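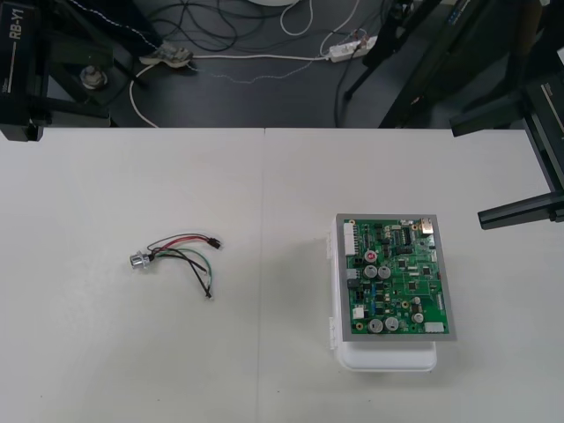

Speaker notes, student projects evening
Abílio Macedo, 12 minutes plus questions

Opening
Thank the hosts. Say who was on the team and that we named the project Sisar. Two semesters, one bench, two arms.

The task
Plug a wire harness into a circuit board with both arms. The board sits on its enclosure and stays put. The harness is the hard part. Wires bend differently every time you set them down, so the program can't count on finding the connector in the same place.

Point out the small black plug on the red and black pair. Ask the room which end they would pick up first. Wait for a couple of answers.

How we taught it
We drove the arms by hand and recorded each try. 671 tries in total, 145 thrown out. Most of those were dropped plugs. A few were my fault for starting the recording late.

Findo, our first version, looked for the plug by color. It kept going for other dark parts on the board. Parisi, the second version, learned from the recordings. Show the short clip now. If the clip doesn't play, skip it and keep talking.

What still goes wrong
Plug turned upside down. Green wire lying over the other wires. Grip too close to the plug, so the fingers hit the board.

For next year's team
Start every session with the harness in a new position. Label recordings the same day. Leave slack in the floor cables before moving the arms.

Questions. Handouts are by the door.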